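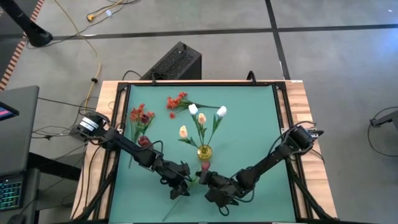 Finally switched from the fixed 50-yard bays at Skimthorpe to reloading my own .38 for practice. Posting what I've learned over the summer in case it helps anyone starting out.

First thing: brass. I shoot 70 rounds a visit and used to leave all of it on the concrete. Now I lay an old bedsheet down to the right of the bench and fold it up when I'm done. With a revolver I just dump the cylinder into a bucket.

Check the rules before you pick anything up. Skimthorpe lets you take your own brass and nothing else. The range at Deledon lets you take whatever is on the floor in your lane. Ask at the desk.

Sorting takes longer than I expected. I do it by caliber first, then headstamp. The .380 cases like to hide inside the 9mm ones, so I look into each one before it goes in the tumbler.

Tumbler: I bought the Noiphan, the small one with the rubber drum. It's slow and it's loud. I run it in the garage with the door shut. Corncob media, a capful of polish, lid on tight.

I put too much in it the first time and the brass came out the same color it went in. Half full is plenty.

Decapping before or after tumbling, people argue about this. I do it after. If you do it before, you have to poke the media out of the flash holes and I got tired of that.

I toss any case with a split mouth or a bulge near the base. My last batch was 611 cases and I threw out 8. They go in a coffee can and the can goes to the scrap yard when it's full.

Storage is freezer bags with the caliber, the month and the number of firings written on the outside. After 5 firings I retire .38 cases, even the ones that look fine. You could go longer with light loads. I don't.

Somebody asked about powder. I'm not giving load data on here. Buy a current manual and use the numbers in it. Start at the low end.

Cost so far: I haven't saved any money. I shoot more than I did, so the total is the same. The press was the big expense and I bought that used.

Next up is the steel match at Drerkisthorpe in November. It's a lost-brass match, meaning whatever hits the ground stays there, so I'm bringing the oldest cases I have.

Edit to the tumbler post: the lid nut works loose after a few hours. Check it or you'll be sweeping corncob off the garage floor like I was this morning.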